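Barnholm Tenants' Group — notes from the May 20, 2025 meeting

Hi all, Hae-won here, taking notes again while Arif has his hands full with the new baby (congratulations!!). Present: me, Kaiwen Yao, Soon-im Byun and Hwa-young Seok. Arif Gunawardena sent his apologies and a very long text about the bike room.

February minutes: approved, with one fix. I wrote that the lobby door sticks. Kaiwen says it's the side door. Sorry, Kaiwen.

Laundry room. Two dryers are still out and Bremell has pushed the repair visit back again. Soon-im called them while we were all sitting there and got a ticket number but no date. She'll try again Friday, and I said I'd write to the landlord as well — politely, the first time anyway.

Money. We have $229 in the account after paying for the hall. Hwa-young would like to spend $86 of it on a decent folding table for the courtyard and we all said yes, so that was quick.

Summer potluck. Lots of talk here, most of it about food! We want it on a Saturday, starting at 4, and we'd like every floor to bring something different so we don't end up with pasta salad from one end to the other like last year.

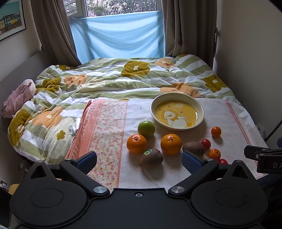
Kaiwen will put a sign-up sheet by the mailboxes, and please write down what's in your dish (two kids on the third floor have nut allergies). Music has to stop at 8. Hwa-young wanted nine, we voted, she lost, she took it well.

Bike room. Arif wants the old bikes tagged before anything gets hauled away. Agreed. Tags go on next week and stay for a month.

Next meeting is at Soon-im's place, date to come by email. Bring a chair if you can.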